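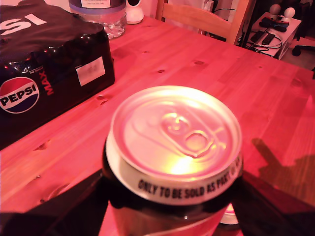
Chores FAQ: can machines do them yet?

Last updated 2024-04-12. Questions go to Jonatan Nordin, answers get added when I have a minute.

Can a robot unload my groceries?

Parts of it. One can of soda, standing upright on a flat table, yes. Two fingers on the lower half, lift, put down. The whole bag, no. Bags flop, stuff rolls, eggs are at the bottom.

What about opening the multipack?

Not for us. Shrink wrap is the worst. Shiny, thin, no obvious place to start. A person finds the weak spot with a thumb and rips. We open it by hand and the arm takes over from there. If yours can do it, please write in, I mean it.

Can it pull the tab on a can?

Don't count on it. The tab lies flat on the lid and you need something like a fingernail to get under it. Chunky fingers are fine for holding the can and no good for teh tab. Different tool, different job.

How often does it drop something?

Last count was in August at the Flavalstead shop. 793 can pickups, 11 drops. Same brand, same size, same table. Change the table and all bets are off.

Is it faster than me?

No. Putting away a pack takes you a minute or two. Our arm needed 122 seconds to move two cans and line them up. It does not get bored though, and it will do it at 3am.

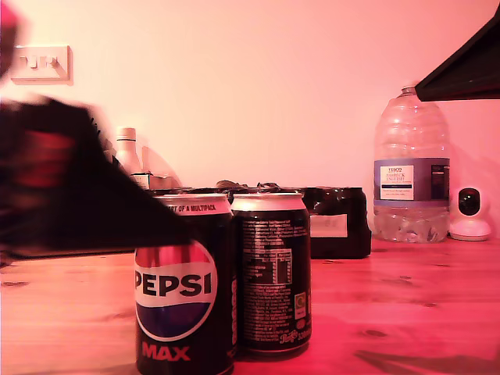 Why are cans standing close together such a problem?

No room for the fingers. You'd nudge one over with your knuckle without thinking. The arm has to come in at the right angle or it shoves both. Tall stuff next to them makes it worse, a big water bottle means the arm has to plan a way around. Leave gaps if you can.

Does it read the labels?

Sometimes. Big logos are easy. The small print on the back of a can is hit or miss, and if the can is turned the wrong way it may not know which drink it has. Colored room lighting doesnt help either.

Shelf stocking in a small store?

Closer than the kitchen. Shelves are the same every day and so are the products. Panier is the shelf setup we'd try first, Wuvedlow is more for boxes. Either way somebody still unwraps the packs and deals with spills.

What about laundry, dishes, beds?

Laundry: folding towels, slowly. Dishes: plates ok, thin glasses no. Beds: no. See the Phetsri page for the longer laundry answer.

So should I buy one for the house?

Not this year. Over 100 people have asked and they all got the same reply. Get a dishwasher if you haven't got one.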